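November
By the features desk

Wall coverings are sold by appearance and fail by moisture. The Tisis survey of rented housing looked at 702 flats in which a printed or textured finish had been applied over older plaster, and recorded the state of the wall behind it after two winters. In 121 of them the plaster was damp enough to need cutting out.

The cause was seldom a leak. Most wood-effect papers carry a vinyl face, and vinyl slows the passage of water vapour. On an inside partition this does little harm. On a cold outer wall the vapour collects at the back of the sheet, the paste softens and mould begins at the skirting. Flat paint of an open grade lets the same wall dry towards the room.
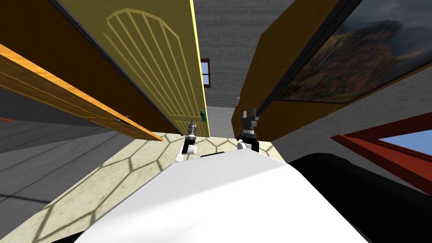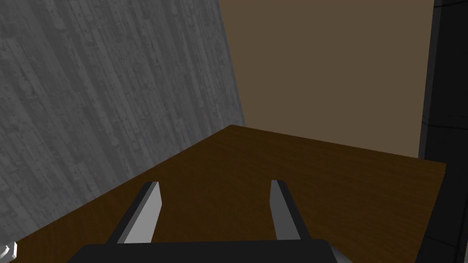 Computer-rendered interiors. The second sets a grey wood-grain wall beside a plain taupe-brown one.

Hurer, which makes both papers and paints, now prints a vapour figure on each roll. Entili gives one only on request. The two firms test at different humidities – the numbers cannot be compared directly, and a buyer should ask for the test conditions in writing.

Preparation matters as much as the product. New plaster should stand for at least 28 days before it is sealed, and longer in an unheated room. Old paste must be washed off completely. At the Gukon estate, where more than 2,784 square metres were stripped, residue under the new lining paper caused most of the later lifting, chiefly at the joints and around window reveals.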